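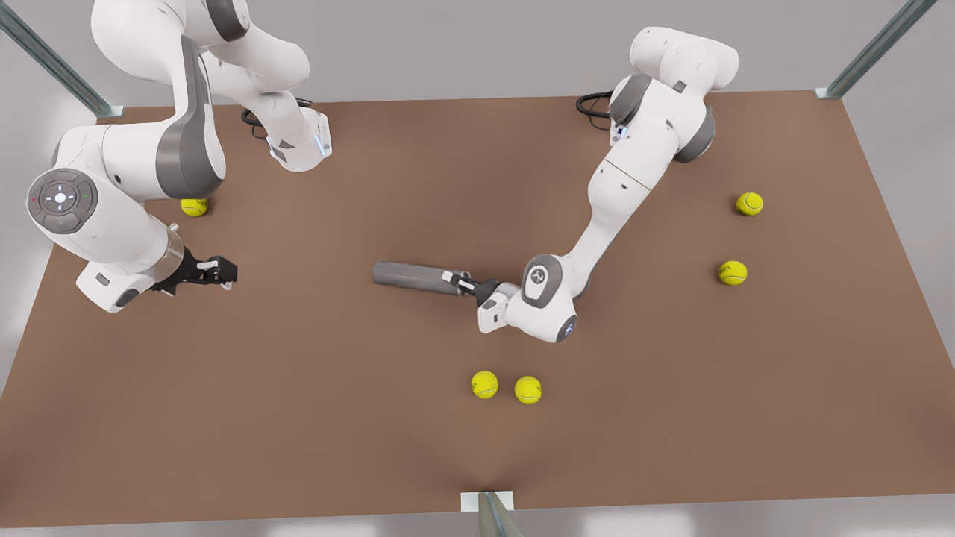

Section 3: Setting Up a Voices Round

A Voices round is where Farina gets loud. Each player takes an ordinary object and gives it one line of speech, and the rest of the table tries to work out which object is talking before the laughing drowns everything out. It plays best when the objects look alike and have nothing obvious going for them. Tennis balls spread across a brown table are ideal - all yellow, all round, and with a bit of space between them, so one can be snooty about its neighbor and another can be waiting for somebody to roll over and say hello. If your group has only played Captions so far, you're in for a treat!

What you need

The Farina box, with the 62 Mood cards and the sand timer
3 to 8 players
One pencil and a small stack of answer slips per player
Something for the objects to be (a picture, or whatever is in your kitchen drawer)

Setting up

1. Take the Mood cards out of the box and pull any with a black corner. Those belong to the Sulking Round in Section 5.

2. Shuffle the rest and place them face down where everyone can reach. Cards from the first printing are a little slick and like to slide, so a cloth under the deck helps.

3. Put your picture or objects where all players can see them the same way up. "The one on the left" has started more arguments in our play tests than any other phrase.

4. Choose a Host. The Host doesn't write in this round but does get to read everything out loud, and frankly it's the best seat in the house.

5. Deal two Mood cards to every player except the Host. Players look at both, keep one and slide the other under the deck. Keep your Mood secret.

Playing the round

6. The Host turns the timer. Everyone secretly picks one object and writes a single line for it, spoken in the Mood on their card. "Smug" and "Just Woke Up" are easy to start with. "Suspicious of Cheese" is harder than it sounds, and wonderful when somebody cracks it.

7. When the sand runs out, pencils go down. Half a line still counts. Some of our favorites have been half a line.

8. Fold the slips and hand them to the Host, who mixes them up and reads them one at a time. Voices are strongly encouraged (squeaky, gravelly, your old gym teacher, anything goes).

9. After each reading, the other players point at the object they think is speaking, all together on the Host's nod. The writer points too, at a wrong one if they feel like bluffing. Then the writer owns up and shows the real speaker.

10. Score one point to the writer for each correct pointer, and one to each player who pointed correctly. If the Host had to stop reading because they were laughing, the writer gets a bonus point. The Host's word on this is final.

11. Pass the Host job to the left and deal again. A full game ends when everyone has hosted once.

Note: A line can mention where its object is or who it's next to, but it can't name the object outright. "I'm the stapler" scores nothing. "I've been clicking my teeth at you all morning" is just right.

Note: Ties are settled with a Duel. The tied players pick the same object and have it argue with itself, out loud, until one of them runs dry.

Caution: Agree before you start whether jokes about people in the room are fair game. Objects can take any amount of teasing. Your brother-in-law may have had a long week.

Caution: Keep the sand timer away from small children and pets. The glass is thin.

Variation: The Long Grudge

Kidus Worku sent us this one after running it at the Gerkanbridge games night, and we liked it so much that it's now official. Each player keeps the same object for the whole game and every line has to carry on a feud with the same neighbor. Skip the pointing and have the table vote for a favorite line each time. By the final round you'll have a soap opera going, and people will be quoting it on the way home!

For scoring teams in the Long Grudge, see Section 4.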